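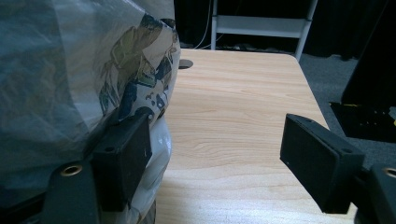 Open day at the Trukmont canvas works, Callach
Posted Apr 29, 2021

I have wanted to get inside the Trukmont works ever since I bought my first tent, a secondhand ridge tent with their little label sewn into the door flap, and last weekend I finally did it! They make tents, awnings, boat covers and the heavy tarps you see on farm trailers, all in one long brick building on the river side of Callach. The open day is free, you just have to sign up ahead of time, and they take people through in groups of 11. I got the last spot in the morning tour and I was there so early that the gate was still locked.

Getting there is easy if you come by train. You walk down from the station, cross the footbridge and follow the smell. I mean that kindly. Waxed canvas has a smell somewhere between candles and an old garage, and I could happily have stood in the parking lot breathing it in.

The tour starts in the cloth store, with rolls stacked on racks right up to the roof beams. Most of it is cotton duck, which is just a tightly woven plain cotton (no ducks, the name comes from an old Dutch word for cloth). We got to handle samples from the lightest to the heaviest. The light stuff you could make a shirt out of. The heaviest one, used for hatch covers, stood up on its own like a piece of card when I set it on its edge. I had no idea cotton could do that.

Then on to cutting. I expected everything to be done by computer, and for the regular tents it is, but the awnings are still marked out by hand on the floor with chalk and long battens, because every order is a different size. The cutters work in socks so they don't mark the cloth. The floor itself is gorgeous, old maple with a shine like a dance hall, and you can see faint chalk ghosts of old jobs all over it. I could have spent the whole day in there. 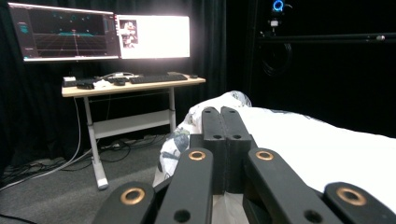
The sewing floor was the loud part. They had kept a few machines running for us, big long-arm ones that can take a whole tent roof through the gap, and the noise when they all get going makes your teeth buzz. What I loved was watching how the sewers handle the weight. A tent roof is a huge floppy thing, and they roll one side up tight, clip it, and feed it through like a rug. Every main seam is a flat-felled seam, the same one that runs down the leg of your jeans, with two rows of stitching and no raw edge showing. The thread has a polyester core wrapped in cotton. The cotton swells when it gets rained on and plugs the needle holes, and that's the whole reason you're told to soak a new canvas tent and let it dry before you take it camping. I've been doing that for years without knowing why!

There was a table where you could try a seam yourself on an offcut. Mine wandered all over the place. I kept it anyway and it's now a coaster.

Lunch was in the yard, where a stall called Kaewkla was doing noodle soup and a fried banana thing with sesame that I went back for. It cost $11 for a bowl and a drink, and it was the best food I've had at any event like this. If you go, get in line before the noon tour comes out.

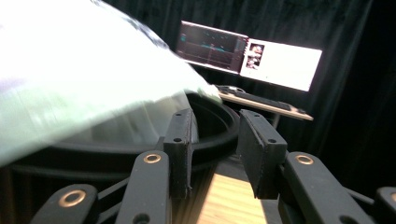 After lunch came grommets, and I know how this sounds, but the grommet bench was my favorite stop of the day. A grommet is a simple thing, a ring with a collar that goes through a hole in the cloth and gets rolled over a washer on the other side, and yet it's the place where nearly every cheap tarp fails. At Trukmont they punch the hole a little small so the cloth grips the collar, and they put an extra patch of canvas behind it. Most of their rings are plain brass, which starts out yellow and goes brown. I'm more of a fan of the copper-colored kind, like the ring grommets near the tops of the black arms in the photo, and they do offer that finish on the boat covers. It looks so good against dark cloth. On the really big tarps they skip metal rings on the corners and hand-sew a rope loop in place, and one of those takes an experienced worker 30 minutes.

The last stop was proofing, where the finished cloth gets its wax. We could only look through a window, but they had a bucket of water and a row of cloth squares for us to pour it on. Untreated, once waxed, waxed and then scrubbed with dish soap. The scrubbed one leaked straight away. So please, if you own a waxed anything, brush it down with plain cold water and leave the soap in the kitchen.

The shop at the end sells seconds and I had promised myself I wouldn't. I came home with a tool roll in a rusty red and a log carrier with a crooked label, $22 for the pair. The tool roll already has all my spoon carving knives in it.

A few practical things. The works are on one level apart from 2 steps into the cloth store, and there is a ramp around the back if you ask at the gate. Wear closed shoes, they will turn you away in sandals. Bring a layer too, the cutting room is kept cool. Photos are fine everywhere except proofing.

The next open day is in July, and they're hoping to have the old rope walk at Turkenden open the same weekend, with a bus running between the sites. I've already put my name down for both.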